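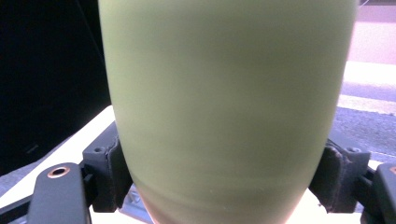 A vessel in pale green, wider near the top than at the bottom.

The Long Return of the Town Pottery

For most of the last century, the pottery at Vimmont made the plates that the surrounding county ate from. It made mixing bowls, pie dishes, crocks and a plain white mug that can still be found in church kitchens. When the works closed, the kilns were sold for brick and the clay pit was allowed to fill with water. The town kept the name on its high school teams, the Vimmont Potters, and little else.

The works reopened four years ago in a former feed warehouse on the same side of the river. It now employs 19 people, most of whom had never worked with clay before they were hired. The company that runs it, Orlandini, had made roof tile for two generations before it turned to tableware. Its decision to open in Vimmont rested on the clay, which fires to a warm gray and holds a glaze well, and on a county lease that set the rent low for the first 15 years.

Small potteries have opened in many parts of the country over the past decade. A large share of them are studios with one or two makers, selling at fairs and by mail. The Vimmont works belongs to a less common group, the small factory, which produces the same few shapes in steady numbers and sells them to shops and restaurants. Such businesses must meet a wholesale price, and they carry costs that a studio does not. A tunnel kiln uses fuel whether or not it is full. Glaze materials are bought by the pallet and must be paid for months before the ware is sold.

The works fires 1,000 pieces in a normal week. In November, when orders for the holidays are at their highest, a second shift begins at four in the afternoon and the glazing room stays lit until midnight. Losses are highest in this period as well. Pieces that crack or warp are ground up and mixed into the coarse clay used for garden pots, a practice the first pottery also followed.

Color has been the subject of long discussion. The early catalogs offered white, brown and a dark blue. Restaurant buyers today ask for quiet, matte colors that do not compete with food, and greens and grays lead the order book. Matte glazes bring their own trouble. Many of them show the marks of metal forks, and a recipe that performs well on a test tile may behave differently on the wall of a tall piece. The works spent most of its second year on this problem and withdrew one line of dinner plates before it was satisfied.

Training remains the greatest expense. A new employee spends four months in the casting room before moving to trimming or glazing. The Prodach Fund, which supports skilled trades in rural counties, pays part of the wages during that period. The Kilov Technical School, a half hour to the north, has added an evening course in kiln operation, and its first class filled within a week.

Whether the arrangement will outlast the lease is a question the county has begun to consider. Two neighboring buildings stand vacant, and the works has asked for an option on the nearer one, where it would like to store molds. The county board is expected to take up the request in the spring, together with a proposal to drain the old clay pit and test what remains at the bottom.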